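Stop tuning the policy. Fix the replay tool.

Opinion, 7th May

Quick one, because I have a build running and I've had this argument three times since October.

Everybody in cloth manipulation wants to talk about the model. Bigger encoder, longer horizon, more demos. Fine. But I've spent most of this year on the Moreo stack and I'd say the bulk of our bad weeks came from software that sits well before any model. Timestamps. Gripper width. Frame sync. The boring end. The end that gets an intern and a wiki page.

Take white on white. Cloth people know this one. You've got a pale fabric with a seam in it, next to another pale fabric, and the whole job hangs on which edge belongs to what. A person sees it straight away. The perception code sees a lot of light grey with a bit of pattern and makes a guess, and then the planner treats the guess like gospel.

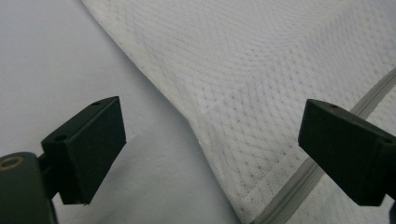 Fingers open, plain fabric to the left, the patterned panel and its seams to the right. Wrist view.

Our segmenter does badly on stuff like that. Not always! Give it a dark cloth on a light table and it's a champ. But pale on pale, soft light, no real shadows, and the mask boundary wanders along whichever line is brightest. Sometimes that's the edge you want. Sometimes it's piping. And because the mask comes out as a clean polygon with a nice confidence number on it, the next module down has no clue anything is off.

That's my first complaint. We throw away doubt at every hand-off. Perception has some idea that it's unsure, then we threshold it, then the planner gets a yes or a no. I asked for a proper uncertainty field in the message format back in October. Got told it would break the Fikero importer. It would. Break it then, it's 300 lines and half of them are comments.

Second complaint, and this is the one I really care about: replay. If you collect demos with hand-held grippers you've got no joint encoders to lean on. You get a pose estimate, a gripper width, a wrist picture and maybe a head view. Everything depends on those lining up. We had a batch of 1277 episodes where the left and right wrist streams were 38 milliseconds apart. Doesn't sound like much. For picking up a block, who cares. For two hands pinching the same bit of cloth it's a mess, since one hand has let go in the data while the other still thinks it's sharing the load. The policy learned to tug. Of course it did, we taught it to.

How long did it take to find? 2 weeks. Two weeks of people changing learning rates. The offset was sitting there the whole time and you could have spotted it in a minute with a viewer that played both wrists and the head camera side by side on one clock. We didn't have one. We had a notebook that plotted each stream seperately, each starting at its own zero. Lovely plots. Useless.

I'd go further and say the head view should be the default thing you open. Not the wrist. Wrist is what the policy eats so that's what everyone stares at, but you can't judge a two-handed fold through a keyhole. 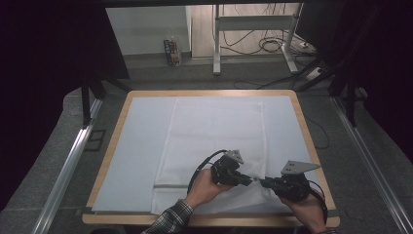 Both grippers on the towel, tips nearly meeting. Head view.

From up there you get the shape of the whole towel and where both tools are working on it. You can put the pose tracks on top and ask a dumb question: do the tips meet in the data when they meet in the picture? If they don't, bin the episode or fix the clock. That check should run by itself on every upload, with a red flag a tired person can't miss. It's a day of work, maybe two with tests.

The pushback I get is that a good enough model soaks up this kind of noise. Some of it, sure. Random jitter washes out if you have plenty of data. A constant offset doesn't. It's the same error in every episode, pointing the same way, and more data just makes the network more certain of it. I don't know how to say this any plainer in a meeting and I've tried.

The other pushback is that the Pathirana toolkit already does alignment. It does, for one arm. With two it aligns each one to the head camera and never checks them against each other, so you can be inside tolerance on both and still out by double between the hands. Stoltach is better here, it does the pairwise check, but it only prints the result to the log. To the log! Where it scrolls past along with the codec warnings.

So here's what I'd fund before another training run. One clock, one viewer, both wrists and the head. Pairwise sync check that blocks the upload. Mask confidence kept per pixel all the way to the planner, and a planner that's allowed to say "not sure, look again from over there". That last one is harder, I'll admit, our planner has no look-again action and adding one means touching teh state machine, which everyone is scared of, me included.

Still cheaper than another fortnight of learning rates. Anyway build's done, two tests failing, both in the importer.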